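Winter Coat Collection Moves to the Bech Building

The Clostovitz Tenants' Association will hold its coat and jacket collection in the ground floor meeting room of the Bech building this year. The former location on Stetetti Street is closed for heating repairs through November. Residents may bring clean outerwear in adult and children's sizes. Items should be washed before drop-off, with pockets emptied and zippers closed.
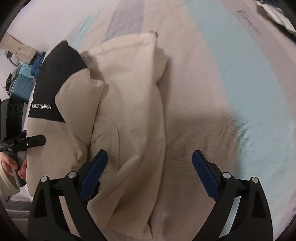 Last year's collection provided coats to 64 households. Requests for children's sizes were higher than the supply, and the association asks families with outgrown winter clothing to consider giving early. Shoes, bedding and uniforms cannot be accepted.

Each household may request up to four items. Request forms are available at the front desk and must be returned there in a sealed envelope. Names are kept private and forms are destroyed after 90 days.

Questions about drop-off hours or pickup for residents with limited mobility should be directed to Grímur Stougaard at the association office, second floor, Jesteck House.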